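Parallel gripper vs suction for DIMM handling, tower on its side
Forum: End effectors and tooling
9 replies

slatbed
Posted February 13, 2024

Two weeks into comparing end effectors for memory module replacement in scrap and refurb desktops. Cell is at our Ustulow site. First chassis is a Dell tower, open side up, power supply at the front left, memory in two banks either side of the CPU socket.

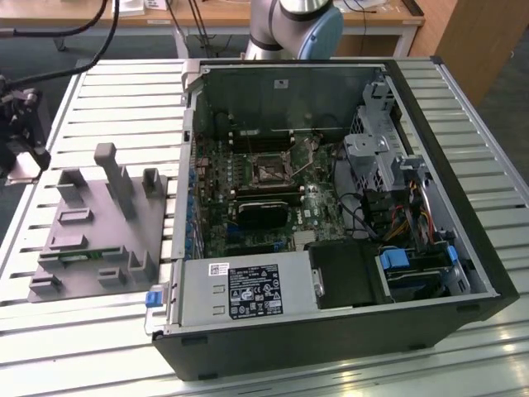
Candidates are a Stumov two-finger parallel with ground steel fingertips, and a Swai compact parallel with moulded pads. I also have a single-cup suction tool on loan which I don't expect much from. Controller is a Flekell, force loop at 500 Hz. Same controller for everything so far.

Over 309 insertion attempts the Stumov seats the module more often than the Swai, but when it fails it fails badly: one end goes in, the other rides up on the clip. The Swai mostly fails by slipping in the pads before full depth, so nothing gets bent. Push force is capped at 80 N for both.

Questions:
1. Is anyone running compliant pads and still getting full seating on both ends?
2. Fixed camera, wrist camera or both?

korvid_m

What is your grip height on the module? If the Stumov fingers are holding near the top edge, you have a lever arm and any tilt goes straight into the far clip. Grip lower and most of the one-end-up failures should go away.

slatbed

Upper third. I can't go much lower in the bank nearest the power supply, the fingertips foul the neighbouring slots.

tinplate

Then the fingertips are too thick. Get thinner ones made before you compare anything. At the moment you're comparing two sets of fingers and calling it two grippers.

slatbed

Fair, up to a point. The pads on the Swai are what it ships with and most people will use it that way. But I'll have a matched set cut for both.

Wiroj Onsri

We did a similar job last August on a different make of tower. Some notes:

- Push at one end, then the other, then the middle. A straight push in the middle needs more force and hides a half-seated end.
- Check the clips by camera after release, not before. The fingers block the view.
- Regrip from the fixture every time. If you pick from a tray the pose error is larger than anything the gripper contributes.
- 80 N is low for some sockets. Raise it in small steps and log the force curve. A proper seat gives two drops, one per clip.

On cameras, we ended up with the fixed one for finding the chassis and a wrist one for the slot. The fixed view alone was good enough for the bank furthest from the supply and poor for the other.

korvid_m

Disagree on pushing the ends separately. With a rigid gripper that's three contacts instead of one and each is a chance to slide off the edge. We push once, with a flat bar across the full length, and our reject rate went down.

Wiroj Onsri

A bar is fine if you have the clearance. Look where the lower bank sits relative to the supply. You would be designing the bar for that chassis and no other.

korvid_m

Ours is relieved at one end for that. It is chassis-specific, yes. So is the fixture.

tinplate

What holds the case? If it shifts on the bed when you push, the force data is no use.

slatbed

There's a block at the upper left corner of the chassis and I check position against the fixed camera between runs. Worst shift so far is about 0.4 mm, and that was with the cap off during setup.

tinplate

0.4 is a lot for a memory slot. I'd want a second stop on the opposite corner.

pell_r

Has anyone kept numbers on suction? We tried a cup on the flat of the module and it was hopeless, too many chips and no seal. On the label it held until the push, then peeled.

slatbed

Same result. I stopped after 22 attempts. It will hold a module in free air if the label is flat enough, and that's as far as I got with it. Going back to the hire firm.

Plan from here: matched thin fingertips on both grippers, second stop on the case, both push sequences (ends first, and korvid_m's bar), cap raised in 5 N steps. The wrist camera goes on for the bank by the supply. I'll post the force curves as CSV with the finger drawings.

korvid_m

Please log finger opening as well. On the Swai you can see the slip start in the position trace well before the force shows it.

slatbed

It's already in the log, but at a lower rate than the force. I'll see if the Flekell will take both at 500.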